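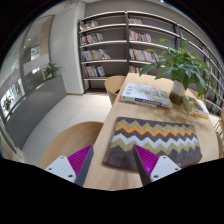

The Skill in the Staff's Hands Deserves a Line in the Contract

Opinion – by Efa Ifans

In July the reading room at Sulthorpe began a program under which library staff carry out ordinary tasks with a hand-held gripper, so that its camera can record how the work is done. A sleeve is lifted from a table, a book is put back on its shelf, a chair is left where it stands. The recordings go to Milora, which intends to use them in training machines for light work in public buildings. To date, 3734 recordings have been accepted.

The program has been presented to staff as a minor addition to their duties. I believe that description is inadequate, and that the employer should correct it before the agreement is renewed.

Reading room work has never been written down in full. The job description used at Sulthorpe runs to 11 lines, and one of them covers everything that happens at the tables. It does not mention how to take hold of soft fabric without dragging it across a surface, or how to reach past a plant whose leaves hang over the books. Employees learned these things by doing them. They are now being asked to repeat them slowly, with two fingers in place of ten, for the benefit of equipment that may later be assigned the same duties.

I do not oppose that outcome. Much of the tidying is tiring, and several of my colleagues would gladly give it up in exchange for more time with readers. The exchange, however, has not been offered. The agreement sets a target of 40 recordings per shift and is silent on what becomes of the hours that automation is expected to release.

The Brito branch took a different course. Its seven participating employees negotiated a separate rate for recording time, the right to withdraw their own material, and a written promise that released hours would stay with the reading room. Kelavport has since asked for the same terms.

Management has replied that such conditions are premature while no machine has been installed – a position I find difficult to accept. Once the recordings have been delivered, the staff will have little left to bargain with. The time to settle pay, consent and future duties is during collection, and the next renewal should not be signed without them.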